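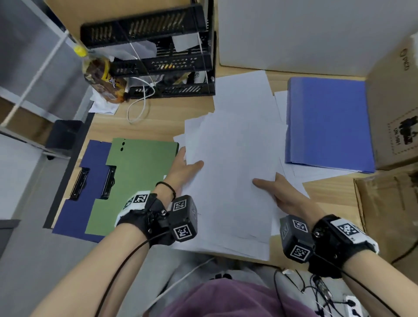 I have stopped believing the word "award-winning" when it comes in front of the word "film," and the press material for Furtună has not brought me back. If you missed the buzz, Furtună is Aurelia Pop's first feature, a small drama about a widow, her late husband's brother and a boy who may or may not belong to either of them, set in a village where it rains for most of the running time. The announcement says it has won 14 international awards before opening anywhere you or I could buy a ticket. I printed the whole press kit, being old enough to want to read things with a pen in my hand. What you get when you do that is a loose heap of white paper on a pale wooden desk, one hand holding down the left side and the other resting flat on the right, and a growing feeling that most of the pages are saying the same thing. The director's statement appears twice. The synopsis appears three times, once with a different ending.

I should say that I went looking for the awards before I went looking for the film. I know that is the wrong way around. But the awards were what I was being sold. The first page of the kit has the laurels before it has the title, and by the time you get to the name of the lead actress you have been told that the film is acclaimed, celebrated, beloved and "much talked about on the circuit." Much talked about by whom? I read a fair amount about small European films and the first person I heard talk about this one was its own publicist.

So I took the list and went down it line by line.

Two of the 14 come from the same festival in the same year, which is fair enough, films do win more than one thing. Five come from contests that have no venue. They're monthly online competitions where you upload a link, pay a fee, and some time later receive a PDF with leaves on it. One of these had so many categories that I gave up scrolling. There was Best First Time Director, Best Debut Director and Best Emerging Director, all separate, all with winners, and I couldn't tell you what the difference is supposed to be. I suspect the people running it couldn't either. Pop's film took Best Emerging. I hope whoever took Best Debut is doing well.

Another three I could find nothing about except for other films saying they had won them. Maybe those festivals are real and just bad at websites. Plenty of good ones are. I have sat in a church hall with a bedsheet for a screen and seen something wonderful, and that festival's entire online presence was a phone number.

That leaves the ones with some weight. The Statura Prize is real, in the sense that it has a jury whose names you can look up and a ceremony people travel to. Furtună has it in the list as "Statura Prize, Official Recognition." I looked at the Statura winners page and the film isn't there. It's on the longlist, along with 64 other titles. Official recognition! By that standard I have official recognition from my bank. 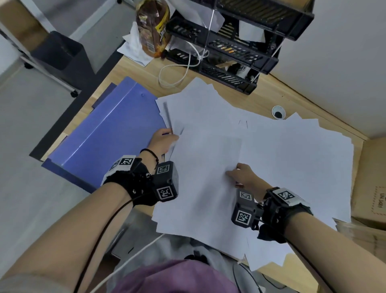

4 min read

The other one that made me sit up was Caltow, because I have been to Caltow. It's a good little festival, it runs in November, and the audience there will walk out on you if you deserve it. Furtună played in a late slot last year and won the audience award in the debut section. No asterisk, no PDF. People in wet coats filled out a slip and more of them gave it the top mark than gave it to anything else. That is worth more to me than the other 13 lines together, and in the press kit it is number nine, between two of the monthly contests, in the same size type.

This is the thing I keep coming back to. If you made a film and the hardest crowd I know of liked it best, why would you bury that in the middle? I can only think the people writing the kit don't know which of the awards are any good. Or they know, and they figure we don't.

Anyway. I have now seen the film, thanks to Zulero, who have picked it up for streaming and sent out links to people with even very small blogs, and I'll try to be fair to it.

It's 80 minutes long and the first 30 are very good. Pop is patient with people doing ordinary jobs. There's a long bit early on where the widow moves everything in the kitchen away from a leak, pan by pan, and the boy watches her from the door and doesn't offer to help, and you learn more about the two of them from that than from any of the talking later. The brother-in-law is played by a man with a wonderful tired face who seems to have been told to do nothing, and he does it well. The rain sounds right. I know that's a strange thing to praise, but most movie rain sounds like frying.

Then there is a letter. You knew there would be a letter. The boy finds it, the boy can't read all of it, the boy takes it to the priest, and from there on everybody in the village starts telling each other how they feel. I'm allergic to this and you may not be. The score, which has been quiet up to then, comes in like a neighbor who has heard shouting. By the last ten minutes there was a cello going under every line, and I was thinking about dinner.

The announcement calls it "a film that trusts its audience." It trusts us for half an hour. After that it checks every few minutes to see whether we are still sad.

I don't think it's a bad film. I think it's half of a very good one by somebody who had never made one before, and I would have been glad to find it on my own. If I had wandered into that late slot in Caltow knowing nothing, I'd probably have given it a high mark on my slip and gone around telling people about the woman with the pans. What I had was a pile of laurels and a lot of adjectives, so I spent the kitchen scene wondering whether this was the bit that got Best Emerging.
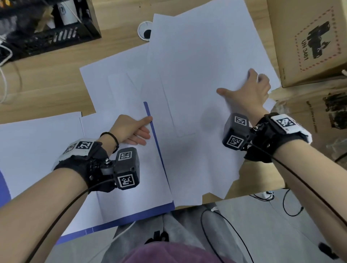
Some readers will say that this is just how small films get seen now, and that Pop has to play the game like everyone else. A friend who has worked in sales said as much to me, and at some length. The buyers have a form, the form has a box for awards, and a film with an empty box goes to the bottom. I accept that there's a form. I don't accept that it works, and I'd like to see some evidence that anyone ever chose a movie for an evening in because of the eleventh laurel. I laid out all my notes on this to see if I could talk myself around, and it only got messier, loose sheets all over the desk and my hand flat on a long blue strip running down through the middle of them, and nothing in any of it that showed me a paying viewer being won over by a contest they had never heard of. What I did find was a lot of entry fees. They aren't large one at a time. Add up enough of them and you have a second day with the cello player, or, better, no cello player and another week of editing.

And it's the filmmakers who pay, that's what bothers me. It isn't the publicist's money, and I doubt it was Zulero's, coming in so late. It's a first-time director with a finished film and no release, getting emails that say congratulations.

A few people have asked whether the village in Furtună is a real place. The kit says yes on one page and "an imagined valley" on another, so take your pick. The church is lovely wherever it is.

Also, the subtitles on the link I was sent have a habit of arriving before the person speaks, so you get the punch line and then wait for it. I wrote to Zulero and got a nice reply saying it would be passed on. If you watch it when it goes up, let me know in the comments whether they fixed that, and whether you made it past the letter in a better mood than I did. I'm going to try the first half hour again this weekend with the press kit in the recycling.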